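Subject: Re: [bouvier-homeowners] Window sensors and the shed lock
Date: 05/09/2026

On the list last week a neighbor on Rekeck Lane wrote:

> We have the Nendia kit with contact sensors on every ground floor
> window. Two of them go off on windy nights. Has anyone fixed this
> without turning them off? Also looking for a better way to keep
> spare keys than a hook by the back door.

We had the same trouble with the windows on our north side. The sash moves a little in the wind and the magnet drifts out of range. I moved both magnets closer to the sensor and put new foam strip in the channel. No false alarms since, and the base unit has logged 42 nights.

Check the batteries while you are up there. A weak one gives the same fault. Ours beeped at the panel only after the sensor had already quit.

On the other points, in order:

1. Spare keys. Take them off the hook. Ours are in a drawer in the office, in an envelope with a number on it and no address. The list of numbers is kept somewhere else.

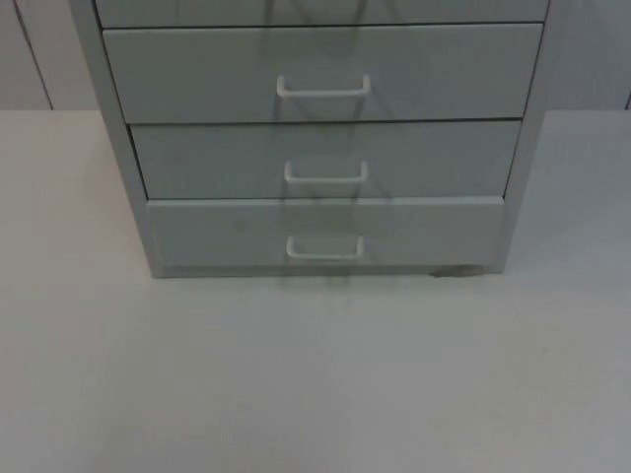 2. Shed lock. The hasp on most of our sheds is held by short screws that can be backed out from the front. I replaced mine with carriage bolts, nuts on the inside. The Reria padlock I bought was $63 and it has held up fine.

3. Entry code. If yours is still the one the installer set, change it. The steps are on page 171 of the Nendia manual, which is not where I would have looked.

I have half a roll of the foam strip left if anyone on Bouvier Court wants it. Reply off list.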